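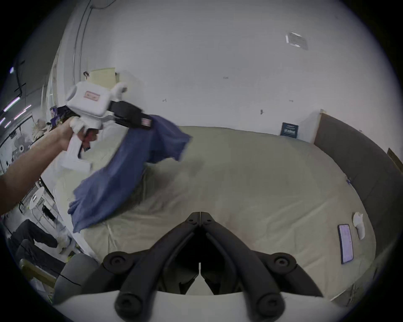
Where will the Jurčo prints hang while the upper gallery is closed? In the ground-floor corridor at Verncombe, on the north wall, from January until the rehang.

The rest of the earlier message is answered in line.

> The loan list gives 58 framed works and the wall plan shows space for fewer.
> Are we double hanging, or is part of the loan staying in store?

Double hanging, in two rows, with a gap of 8 cm between frames. The lower row is centred at 130 cm from the floor. The textile pieces stay in store, as the corridor has no blinds and the lux readings near the door are too high for them.

> Labels: does the museum number go before or after the lender's number?

After. Lender's number first, then ours, then the medium. The Drimero loan uses the old numbering, so item 227 on their sheet is listed twice, once as a woodcut and once as a linocut. I have the woodcut down as correct – the linocut is a later state and was never sent.

> Also, is the Gudex case still in use? It isn't on the plan.

It is in use and should be on the plan. It goes at the foot of the stairs, with the sketchbooks, opened at the pages marked on the condition reports. Pages are to be turned every 30 days. The key is in the registrar's cabinet, second hook.

Wall text is still at draft two. Corrections to the list please, as plain text in the body of the message – attachments are stripped by the server.

Registrar, Verncombe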